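Zemcombe Legislative Conduct Project
Progress report to the Keogh Fund, 14 October 2018

Work since July has gone mostly to the complaints database. We have entered 439 formal complaints about remarks made in floor debate, of which 300 are coded by outcome. The Nurnon records are complete. Kombridge has released transcripts for three of the five sessions we asked for.

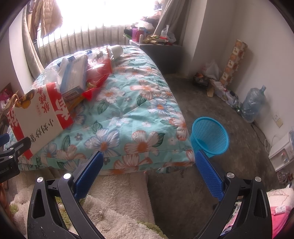 Coding of the remaining complaints is slower than planned. Older reprimands were often recorded without the text of the remark, and staff have to go back to the audio.

Spending is within budget. We ask to move the unused travel money to transcription. 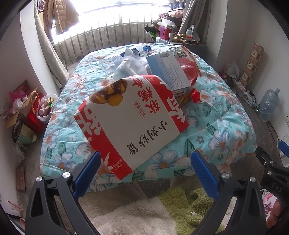
Floral comforter with a snack box lying across the front.

Next period: finish coding and send the draft rules summary to Keogh for comment.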